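Une chambre à soi (enfin, presque)

Publié en janvier, dans Maison et bazar

Bon, je vous avais promis un article sur la cuisine et vous n'aurez pas d'article sur la cuisine. Elle attendra, elle a l'habitude ! Ces derniers jours j'ai passé tout mon temps libre dans la chambre, et j'ai surtout envie de vous parler de mon lit, de ce qu'il y a dessus, et du temps ridicule que je passe à le ranger avant de m'y installer avec un roman et les pieds au chaud.

Pour ceux qui arrivent en cours de route : on a emménagé à l'automne dans un appartement aux murs gris très pâle, presque blancs, que je n'ai pas le droit de repeindre (c'est écrit dans le bail, j'ai relu le paragraphe plusieurs fois en espérant une faille). Au début ça me déprimait un peu. J'avais l'impression de dormir chez le dentiste. Et puis je me suis dit que si les murs ne pouvaient pas avoir de fleurs, le lit en aurait pour tout le monde.

Le dessus-de-lit à fleurs, je l'ai trouvé dans un carton chez ma tante, entre des rideaux des années quatre-vingt et une nappe que même elle ne voulait plus. Il a des bandes lavande, des grosses fleurs roses et rouges, du feuillage, tout ce que les magazines de déco nous supplient d'éviter depuis vingt ans. Ma sœur l'a surnommé « la pension de famille ». Moi je l'adore. Il est lourd juste comme il faut, il ne glisse pas la nuit, et surtout il pardonne tout : une miette de biscotte là-dessus, bonne chance pour la retrouver.

Comme je suis incapable de m'arrêter à temps, j'ai ajouté par-dessus un tissu blanc imprimé de fruits et de petites fleurs. Au départ c'était pour protéger. Je mange au lit, voilà, c'est dit – pas des repas entiers, mais le goûter du week-end, oui, et le thé du soir, et parfois un reste de gratin quand il fait vraiment froid dans la cuisine. Le tissu passe à la machine à 40, le dessus-de-lit non (ou alors il faut aller à la laverie avec les grosses machines, et je vous raconterai un jour mon expédition là-bas avec le sac qui s'est ouvert dans l'escalier).

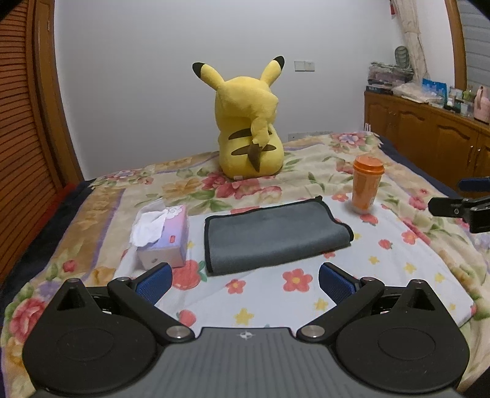

Ravinder Grewal, ma voisine du dessus, qui a l'œil pour ces choses-là, trouve que deux imprimés fleuris l'un sur l'autre, c'est un de trop. On en a débattu un bon moment sur le palier. Elle est plutôt du genre draps unis, tout repassé, les oreillers alignés. Je lui ai répondu que les rouges se répondaient, ce que j'avais lu quelque part et que je répète avec beaucoup d'aplomb. Elle m'a laissé dire. Le lendemain elle m'a apporté un échantillon de lin beige « pour réfléchir ». J'ai réfléchi, je m'en sers pour les lunettes.

Venons-en au rangement. J'ai un principe depuis l'ancien appartement, où la chambre servait aussi de bureau, de séchoir et de salle d'attente pour le courrier : on ne laisse sur le lit que ce dont on se sert assis dessus. Le reste dégage. Ça paraît sévère, et pourtant chez moi ça laisse passer pas mal de monde !

Les mouchoirs d'abord. Je suis enrhumée de novembre à mars, c'est comme ça, j'ai tout essayé. J'ai eu ma période jolie boîte rigide, une Bergeron achetée en brocante, avec un couvercle qu'il fallait soulever à chaque fois. Essayez donc de soulever un couvercle en pleine crise d'éternuements. Je suis revenue au paquet souple tout bête, dans les tons lilas et rose, qu'on attrape à tâtons. Il est moins chic mais il va avec les fleurs, et il ne fait pas de bruit quand il tombe à deux heures du matin.

Ensuite le gobelet orange. Avec couvercle, obligatoirement, depuis l'épisode de la tisane dont le matelas se souvient encore. Un mug posé sur une couette, même bien calé, même « juste deux secondes », je n'y crois plus du tout. J'avais regardé les modèles isothermes de chez Osell, très beaux, très chers, et je me suis souvenue que je perds tout. Donc gobelet.

Et puis le rectangle gris plié, bordé de noir, que tout le monde prend pour un truc de sport. Je pose mes affaires dessus, je le glisse sous mes coudes quand je lis à plat ventre, il finit parfois derrière ma nuque. Pas de fonction bien définie, et c'est un des objets que je déplace le plus dans cette maison. Je le plie en deux, jamais en trois, en trois il rebique et ça m'énerve.

Reste le gros morceau. Pikachu. Je l'ai depuis mes années de colocation à Plurden, il a fait 397 kilomètres sur la banquette arrière, attaché, avec la ceinture, parce qu'il n'y avait plus de place dans le coffre et que je ne me voyais pas le mettre dans un sac-poubelle. On m'a demandé plusieurs fois si j'allais « le garder comme ça », sur le lit, à mon âge. Oui ! Il est énorme, il est jaune, il tient assis tout seul et c'est le meilleur dossier du monde pour lire. J'ai acheté une fois un vrai coussin de lecture, un Vuler avec des accoudoirs, très sérieux. Il est à la cave. 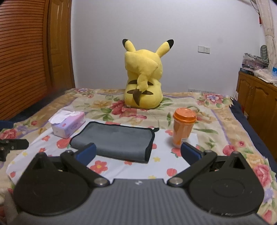

Pikachu de dos, ses rayures brunes et sa queue en zigzag.

Le seul souci avec une peluche de ce format, c'est la poussière. Le jaune ne ment pas. Je passe une brosse à habits légèrement humide, toujours dans le sens du poil, en commençant par les oreilles, et une fois par saison j'y vais au bicarbonate : on saupoudre, on laisse une petite heure, on aspire avec l'embout à tissu et un bas tendu dessus (le bas, c'est pour ne rien arracher). Comptez un sachet de 200 grammes pour être tranquille, il en restera pour l'évier. Je ne l'ai jamais mis en machine et je ne compte pas tenter, il n'y rentrerait pas de toute façon, ou alors une oreille à la fois.

Pour le reste, ma routine du matin est vite racontée. J'ouvre la fenêtre, je tire le dessus-de-lit par les deux coins du bout, je secoue le tissu blanc au-dessus de la baignoire, je le repose en vrac et je le lisse du plat de la main. Il garde des plis. J'ai longtemps repassé ce genre de choses et je ne le fais plus du tout, Ravinder est au courant et elle le vit comme elle peut.

Plusieurs d'entre vous m'ont écrit pour savoir où je range le linge de lit de rechange. Dans un tiroir de la commode, avec les housses roulées à l'intérieur de leur taie d'oreiller, comme ça on prend un paquet et tout y est. J'ai 3 parures et ça suffit largement : une sur le lit, une au sale, une qui attend. J'en ai eu davantage à une époque et je finissais toujours par reprendre les mêmes.

Si quelqu'un a une bonne adresse pour un dessus-de-lit dans le même esprit, en plus petit, je suis preneuse, c'est pour la chambre d'amis (le débarras, donc, mais j'y crois). Vieilles fleurs, couleurs un peu passées, rien de neuf « effet ancien » s'il vous plaît. Et promis, la prochaine fois je vous montre la cuisine. J'ai déjà vidé un placard, il est sur la table.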